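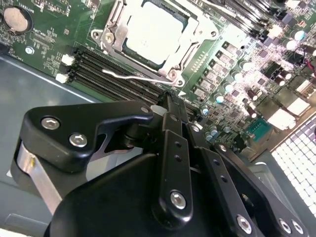
4.2 Memory and processor work on used desktop machines

The second group of tasks came from the refurbishing bench at Lacerda, where used office desktops are opened, checked, fitted with working parts and closed again. A trained bench worker does this all day with a screwdriver, a brush and two hands. We wanted to know how much of it a single arm with a two-finger gripper could do without help, and which steps would still have to be handed back to a person.

We split the job into five steps: opening the latches at the ends of a memory slot, pulling the module, seating a replacement module, lifting the retention lever on the processor socket, and closing that lever again. Removing the side panel and unplugging cables were left out, as both were covered in the household and cabling tests in Section 3. The chassis was placed flat on the bench with the board facing up. It was not clamped.

Across all five steps the arm made 1205 attempts. Each attempt was scored by Vanderleia Furtado or Kobe Schouten from the recorded joint data and a check of the board afterward. An attempt counted as a success only if the part ended in the correct position and the machine passed a memory test at the next power-on. Attempts that were stopped by the force limit were scored as failures, even when the part was later found to be in place.

Opening latches was the most reliable step. The latches are small, but on most boards they are a different color from the slot, they stand at a known spacing, and they move in one direction only. The policy learned to press on the outer edge of the latch and slide away. Most of the failures happened on machines where a drive cage or a bundle of cables left too little room for the gripper housing. In those cases the arm either touched the cage and stopped or came in at an angle and pressed on the slot body.

Pulling a module was harder than we had planned for. A person rocks the module slightly from end to end as it comes loose. The arm pulled straight up, and when one end released before the other the module jammed. Adding a small rocking motion, suggested by Reinaldo Toledo after he watched bench workers for a morning, solved most of this. We recorded 87 jams before the change and 5 after it, over equal numbers of attempts.

Seating a module remains an open problem. It takes a good deal of force, applied evenly, and the correct amount differs from board to board. Workers told us they go by the click. We had no microphone on the arm, and the wrist force signal did not separate a seated module from one that was held on one side only. The policy often let go too early. Raising the force limit helped, but the board then flexed visibly on some machines, and Lacerda asked us to return to the lower setting.

The two lever steps failed mainly for visual reasons. A retention lever is a thin piece of bare wire lying next to a bright metal bracket, and under bench lamps both can wash out in the wrist camera view. The same happens with the metal lid of the processor. We moved the lamps twice and reduced the exposure, which made the lever easier to find but darkened the memory slots. In the end we used separate exposure settings for the two areas of the board. Closing the lever also needs a second contact to hold the load plate down on some socket types, and a single gripper cannot supply it. Those sockets were dropped from the closing test.

Time is a separate matter. For a full memory swap on one machine, the arm needed a median of 178 seconds, counting retries. Gervásio Fagundes, who trains new staff on the same bench, considers that far too slow for daily use. We agree. At present the arm could be used to open latches and remove modules from machines that are going to be stripped for parts, where speed matters less and no part has to be put back. Work on seating will continue with a second force sensor under the chassis.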